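Automation and Staff Roles at the Imora Returns Workshop
Student Project Report, Workplace Studies
By Taner Şimşekoğlu
February 1, 2021

This report examines how the introduction of robotic handling has affected employees at Imora, a workshop that inspects and repairs returned household furniture. The project team interviewed 11 employees and reviewed 367 inspection records supplied by the workshop.

Before the change, each inspector opened and closed every drawer by hand and noted faults on a paper card. The repeated checks are now assigned to a robot arm, while inspectors prepare the pieces, watch the runs and decide on repairs. Job titles and pay grades have remained the same. Training consisted of 3 half-day sessions, which most employees considered too short.

Small cabinets are tested on a white table. Handles may be held on with clear tape, and a drawer without a handle must be opened by its finger notch.

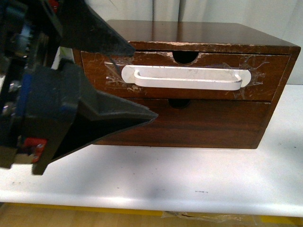
Bakov told the team that the work was easier on the wrists but that the day felt longer, and that inspectors should have a say in how many runs one person supervises. Management has agreed to discuss the matter in March.

The team recommends a fourth training session and a written rule on who may stop a run.

Contact: Workplace Studies Project Office
© 2021 Workplace Studies. All rights reserved.
Back to top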